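Recording Paper-Handling Demonstrations with Wrist Markers
Stirkel rig notes, part 3: squaring a stack of printed sheets
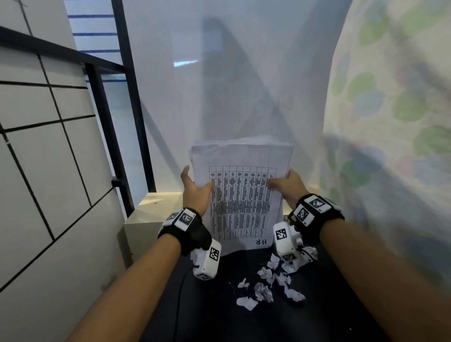 Before you start
Both wrist straps go on snug, with the square markers facing outward. A strap that slides shows up later as drift in the hand pose, and there is no good way to correct it after the session. Check that the head camera sees at least one marker per wrist when your hands meet over the middle of the table.
Run any cable toward your body. Leave enough slack to lift both hands to chin height.

Recording the task
1. Start the recorder and hold both hands still, palms down, for 10 seconds. The solver uses this segment to fix the wrist-to-camera offset.
2. Pick up the stack with one hand on each side edge. Keep the thumbs on the front sheet and the fingers behind.
3. Raise the stack upright and pause for one second.
4. Loosen the grip slightly and tap the bottom edge on the table. Turn the stack a quarter turn and repeat.
5. Lay the stack flat, release, and return to the palms-down position before you stop the recorder.
Move at about two-thirds of your normal speed. The replay arms cannot follow a quick wrist flick -- the controller clips it and the sheets fan out.

Checking the take
Open the session in Vedov and look at the marker track. Gaps of up to 57 ms are filled automatically. Anything longer than 248 ms means a repeat, usually with the elbows held farther apart.
Paper scraps on the table can stay, provided they do not cover a marker. Mireille Nasrallah's script for splitting takes into grasp, lift and tap segments is covered in part 4.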